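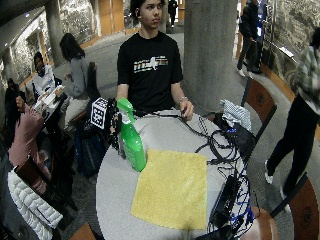 Clavside adds mounted pneumatic drill to Killow range

Clavside has extended its Killow range of seed drills with a mounted pneumatic model for arable farms that want the metering accuracy of the larger trailed machines without the extra length or drawbar. The new drill has a working width of 5 m and carries 31 disc coulters. It can be ordered from May through existing dealers.

The mounted Killow keeps the coulter bar and depth linkage of the trailed version. The hopper, frame and distribution system are new. By moving the hopper forward and placing the metering unit directly beneath it, Clavside has brought the centre of gravity closer to the tractor's rear axle. Together with a lighter headstock, this takes 231 kg off the weight of the earlier mounted prototype and reduces the lift capacity needed at the linkage ends.

Metering and distribution

Seed is metered by an electrically driven rotor, replacing the land wheel drive used on older Killow mechanical drills. Drive speed is set by the Taipe control module, which takes its forward speed signal from a radar sensor on the frame or from the tractor. The rotor responds to changes in speed as they occur, so the rate in kilograms per hectare stays constant when the driver slows for a headland or a soft patch.

Seven rotors are supplied as standard. They cover small seeds such as oilseed rape and grass, cereals, and larger seeds including peas and beans. Rotors are changed from the left-hand side of the machine with the hopper full, using a slide that closes off the seed above the housing. No tools are needed.
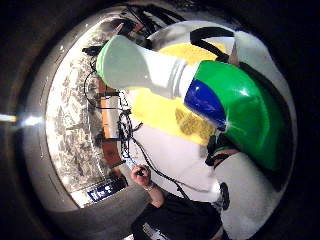

From the metering unit, seed passes into the air stream through a venturi and is carried to a single distribution head mounted behind the hopper. Placing the head outside the hopper leaves the filling opening clear and keeps the pipe runs to the outer coulters shorter. Each outlet can be fitted with a shut-off flap for tramlining. Seed from closed outlets returns to the riser, and the Taipe module lowers the metering rate to match.

The fan is hydraulically driven and needs one single-acting spool and a free-flow return. Fan speed is shown on the in-cab terminal, with an alarm at both upper and lower limits. Suggested speeds for each seed type are printed on a plate beside the metering unit.

Coulter bar

The 31 coulters are arranged in two rows. Each has a single disc set at a shallow angle, followed by a rubber press wheel that also controls depth. Coulter pressure is adjusted hydraulically from the cab, and the setting can be changed on the move where soil type varies across a field. Spacing between the rows of coulters has been increased compared with the mechanical Killow to improve the flow of crop residue — a request made by operators drilling after minimum tillage.

Disc bearings are sealed for life. Scrapers are spring-loaded and take up wear without adjustment. A following harrow is standard and can be lifted clear of the ground for work on stony land.
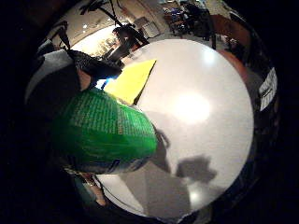
Green package and round white tabletop.

In-cab control

The drill is supplied with the Fudora terminal, or it can be run through the tractor's own screen where this is ISOBUS compatible. The layout is the same in both cases. The main page displays forward speed, seed rate, fan speed, area covered and hopper level. Calibration is started by a switch at the metering unit, so the operator does not have to return to the cab until the weight of the collected sample is entered.

Fudora also stores settings by field and crop. Records can be moved to a farm office computer by USB stick. Variable rate drilling from a prescription map is an unlock option and can be added after purchase.
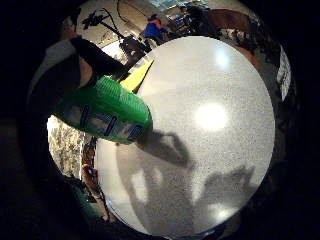

Section control is offered in two halves as a factory-fitted option. Each half of the distribution head is closed by an electric actuator, which reduces overlap on short rows and angled headlands. Farms that already use Fudora on another Clavside machine can transfer the terminal and need only the wiring harness for the drill.

Transport and servicing

Both wings fold vertically for road travel, with automatic locking and LED lighting boards fitted as standard. Folding is sequenced by the Taipe module, which will not allow the wings to move until the fan has stopped.

All greasing points can be reached from ground level with the drill folded. The distribution head cover is held by clips and lifts away for inspection.

Options include pre-emergence markers, a small-seed applicator, blockage sensors on every outlet and a loading platform with a folding step. Prices and full specifications are available from Clavside dealers.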